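Chapter 3
Getting to Know the Rack

I put off learning about racks for years. I could configure a switch from my desk just fine, so why crawl around in the wiring closet? Then our Ganow office moved, I got handed a screwdriver and a box of cage nuts, and by lunch I had dropped 11 of them behind a radiator (they may still be there!).

So let's start with the metal. An open-frame rack is mostly posts with holes in them, and those square holes are where your cage nuts go. The little numbers on the posts are your best friends. Read them on the left, read them again on the right, and only then pick up the switch. 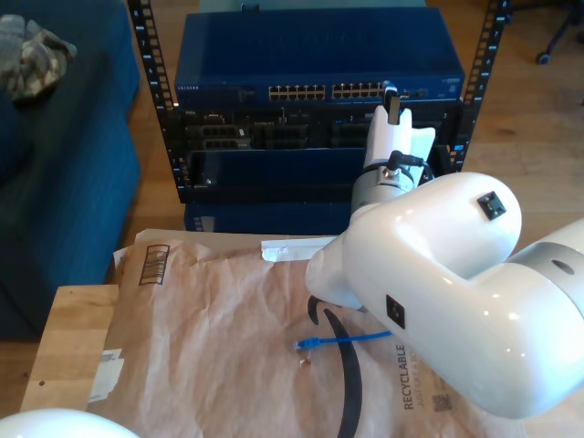

Firkalon, reading an early draft of this chapter, wrote in the margin that I should tell you to label both ends of every cable before you mount anything at all. Fair point, and we'll get to labels in Section 3.2.

For now, grab a pencil and sketch your own rack from top to bottom. Mark where the switch sits, what's right under it, and any spaces you want to keep free. Keep the sketch handy, as you'll need it for the first exercise.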